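The case against the big light

My parents' house had one light per room, fixed to the ceiling, and it was on or it was off. You came in, hit the switch, and everybody looked as if they were waiting for test results. We ate under it, argued under it and did our homework under it. I left home at 18 partly for university and partly for lamps.

Thirty years on, the big light is back, and it has an app. The flat I rent in Grandton came with a Skokix ceiling panel in every room, 100 brightness levels and a setting called Focus, which makes the kitchen feel like somewhere you might be asked to identify a coat. I have used 2 of the levels. To change between them I must find my phone, unlock it, decline an update and remember which room I am in according to the app, which still believes the bedroom is the hall.

The landlord is proud of the panels. So is Flastden council, which has put something similar in the library where I used to read in the afternoons. I now read in the Reinholz café across the road, where they can't afford to replace anything and the light is lovely.

A lamp asks very little. It lights the page and leaves the washing-up in decency. It has a switch, and the switch is on the lamp, a piece of design I expect to be rediscovered in April by somebody with funding. I own more of them than is sensible for a one-bedroom flat, and my electricity bill last month was still 28 pence lower than my neighbour's. He has Focus on all evening. I can see it under his door. 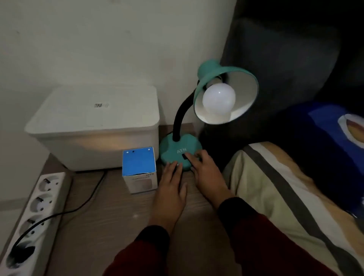 A teal desk lamp, with the switch on its base.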